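ものを分けて置くということ 作業台とトレイのはなし

ブロンリー子ども科学館 学習のページ
対象:小学校3年生から6年生まで
公開日:2025年3月18日

家や学校には、ものを入れるための道具がたくさんあります。引き出し、筆箱、給食のおぼん、図工室の箱などです。工場や研究室でも、同じように、ものを入れたり分けたりする道具が使われています。このページでは、その中から「トレイ」を取り上げ、電子部品のような小さなものをあつかう作業台で、どのような役目をはたしているのかを説明します。

1 トレイとは何か

トレイとは、底が平らで、まわりに低いかべがある入れもののことです。日本語では「おぼん」や「受け皿」とよぶこともあります。ふたのない浅い形のものが多く、上から中を見わたすことができます。

深い箱に小さなものを入れると、下のほうにあるものは見えなくなります。さがすときには、上のものをどけなければなりません。浅いトレイであれば、ものを重ねずに広げて置くことができるので、どこに何があるかをひと目でたしかめられます。

まわりのかべにも役目があります。小さな部品は、指先が少しふれただけで転がってしまうことがあります。かべがあれば、転がった部品はトレイの中で止まります。かべが外側に向かってひらくようにかたむいているトレイもあり、このような形には、手を入れやすく、すみにあるものを取り出しやすいという長所があります。

2 電子部品とはどのようなものか

電子部品とは、電気のはたらきを利用する機械の中に入っている、小さな部品のことです。時計、電話、テレビ、ゲーム機など、身のまわりの多くの機械に使われています。

電子部品にはさまざまな種類があります。電気の流れにくさを調整するもの、電気を一時的にためるもの、光を出すもの、電線どうしをつなぐものなどです。米つぶより小さいものもあれば、手のひらにのるくらいのものもあります。見た目がよく似ていても、はたらきがちがう場合があるため、種類をまちがえないように注意して分ける必要があります。

当館の展示室「ランガットの部屋」には、古いラジオを分解した標本があります。1台のラジオから取り出した122個の部品を、種類ごとに分けてならべたものです。来館したときには、形の似ている部品をさがして、どこがちがうのかを見くらべてください。

3 作業台の上のならべ方

小さな部品をあつかう作業台では、ものを置く場所をあらかじめ決めておきます。まだ分けていない部品を置く場所と、分けた部品を入れる場所を、はっきり区別するのです。

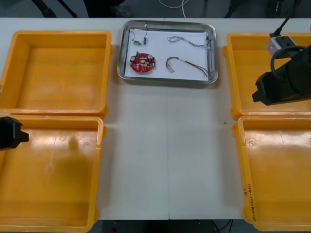 白い作業台に置かれた4つの黄色いトレイと、部品をのせたステンレスのトレイ

写真の作業台では、黄色いトレイが左に2つ、右に2つならんでいます。どれも中は空です。部品は、おくにあるステンレスのトレイの上にあります。ステンレスのトレイは四角形で、かどが丸くなっており、中には白い紙がしいてあります。

左右の黄色いトレイの間には、白い台が広く見えています。このような場所は「通り道」と考えることができます。入れものどうしの間をあけておくと、部品を動かすときに、となりの入れものにぶつかりにくくなります。入れものをすき間なくならべたほうが多く置けるように思われますが、動かすための場所も、作業には必要な場所です。

4 色と紙のはたらき

入れものの色にも意味を持たせることができます。たとえば、入れものの色を種類ごとに変え、「青には長いもの、赤には短いもの」と決める方法があります。同じ色の入れものを使う場合には、置く位置で区別したり、番号を書いたりします。写真の右手前のトレイにも、外側に黒い手書きの文字があります。

白い紙をしくことにも利点があります。黒や茶色の小さな部品は、白い紙の上に置くと形がよくわかります。また、かたい金属の上に直接置いた場合にくらべて、部品がすべりにくくなることがあります。紙がよごれたときは、新しいものに取りかえれば、入れものをすぐに使えます。

5 長く使われる道具

トレイは、何度もくり返し使われる道具です。使いつづけるうちに、底に細かいきずがついたり、色がこくなったりします。写真の黄色いトレイにも、底にきずや、すれたあとのあるものがあります。

浅いきずがあっても、ものを入れる役目には問題がないことが多いので、すぐに捨てる必要はありません。ただし、ひびが入っているもの、ふちが欠けているものは、手を切るおそれがあります。そのような入れものを見つけたときは、使わずに、おとなの人に知らせてください。

6 家でできる学習「分けて置く」

家にあるものを使って、分けて置く練習をすることができます。

用意するもの
・浅い入れもの 5つ(おかしの空き箱のふたなどでもかまいません)
・白い紙 1まい
・ボタン、クリップ、輪ゴム、おはじきなど、小さなもの 17個

進め方
(1)入れものの1つに白い紙をしき、小さなものを全部のせます。
(2)この入れものを、つくえのおくの中央に置きます。
(3)残りの4つの入れものを、左に2つ、右に2つ置きます。
(4)どの入れものに何を入れるかを決め、紙に書きます。
(5)1つずつ手に取り、決めた入れものに移します。
(6)全部移したら、入れものの中を見て、まちがいがないかをたしかめます。

次に、分け方のきまりを変えてみます。はじめに色で分けた場合は、2回目は大きさや材料で分けてください。同じものでも、きまりを変えると、入る場所が変わります。どの入れものにも入らないものが出たときは、きまりをどう直せばよいかを考えます。

2月に当館のゴルポート分館で行った学習会では、この活動に87人の児童が参加しました。「金属かどうか」で分けたグループでは、プラスチックでおおわれたクリップをどちらに入れるかで意見が分かれ、「両方でできているもの」という入れものを新しく作りました。

注意
小さなものを口に入れてはいけません。小さい弟や妹がいる家庭では、手のとどかない場所で行い、終わったら数をたしかめてから片づけてください。ボタン電池や磁石は使わないでください。

7 ことばの説明

作業台:ものを作ったり、調べたりするときに使う台。
ステンレス:鉄にクロムなどをまぜた、さびにくい金属。台所の流しにもよく使われる。
分類:同じ特ちょうを持つものどうしに分けること。

先生・保護者の方へ
このページは、印刷して授業や家庭学習にご利用いただけます。「分けて置く」の記録用紙は、当館の受付で1回につき70部まで配布しています。学校単位で利用される場合は、事前に学習係までお申し込みください。

ブロンリー子ども科学館 学習係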